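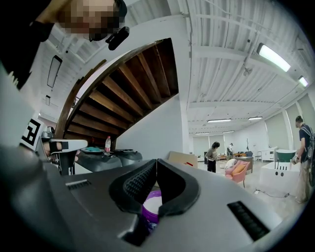 Container lids and the freezer: a second round of notes

The first round covered glass. Several readers wrote in about plastic, so I went back to the log I keep on the freezer door and pulled out the entries for soup, stock and cooked beans.

The main variable is headspace. Water grows by some nine percent when it freezes, and a thin stock is nearly all water. I now leave 2 centimeters below the rim for stock and a bit less for beans, which trap air between them and have somewhere to expand. Containers filled to the rim lifted their lids at one corner, and the food at that corner dried out first.

The second variable is the lid itself. The Posberg lids are stiff and snap on with a clear click at room temperature. At freezer temperature they lose most of their flex, and pulling on a single tab will crack them. I run the rim under the tap for a few seconds and then work around the edge. The Huerta lids are softer and come off cold, but they stain with anything containing tomato – the boxes do too.

Stacking matters less than I expected. I freeze everything flat in a single layer overnight and stack it on Wednesday, when I do the week's inventory. Stacks of 6 are stable. Taller ones lean as soon as the drawer is pulled.

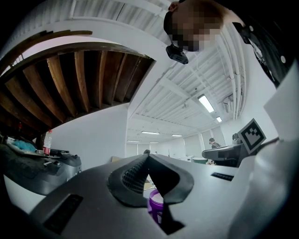 Posumgate

On labels: masking tape holds if it goes on before the container gets cold. Applied to a frosted surface, it falls off within a day. I write the contents, the month and the weight in grams. Pencil survives better than the cheap marker I bought in Florkton, which smeared on contact with condensation.

On portions: 100 grams of cooked beans is too small to be worth a container, so those go into a muffin tin first and then into a bag. The largest single batch in the log is 2,636 grams of chicken stock from September, split across the tall tubs. The last of it thawed overnight in the refrigerator with a core of ice still in the middle, so the next batch goes into the shallow ones.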